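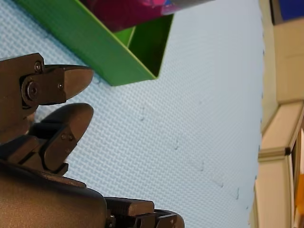
Can a robot clear up drinks cans yet?

**Puvness**

I run the tea room at a small joinery shop and the cans drive me mad. People leave them on the side, on the trays, in the sink. Someone keeps telling me a machine could do it by now. I don't need it to be fast. It has to pick up a can, full or empty, and put it in the right bin without crushing it. We get through 200 a month. Is anything on sale that can do this, or should I stop asking?
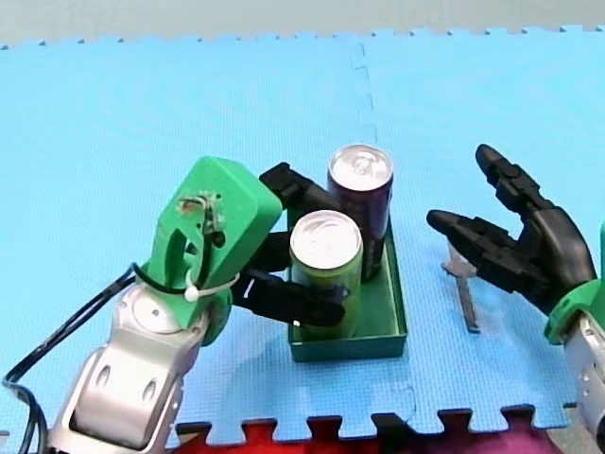 **Wróbel** - Stop asking for now. Picking up one can from a clear spot is fine. Two cans side by side on a tray is harder, as the fingers need room to get round one and leave the other alone. Add a spoon and a crisp packet and you'll be standing there watching it.

**Selgate**

Bit gloomy. I kept a tally on a small arm at work last spring: 81 cans tried, 14 dropped. Most of the drops were cans lying on their side, as they roll when the lower finger touches them. The arm and gripper came to 800 pounds second-hand, and that left out the hours spent setting it up. So it can be done, but for 200 cans a month I'd buy a second bin and put it next to the kettle.
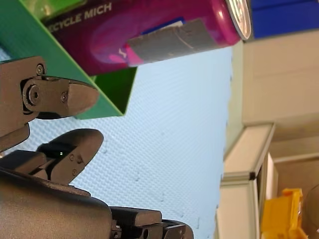 Gunum, April

Same answer as Selgate, more or less. Ask any seller to show you it working with your own cans, on your own worktop - dented ones as well. If they will only show it with new cans stood in a row, leave it another year.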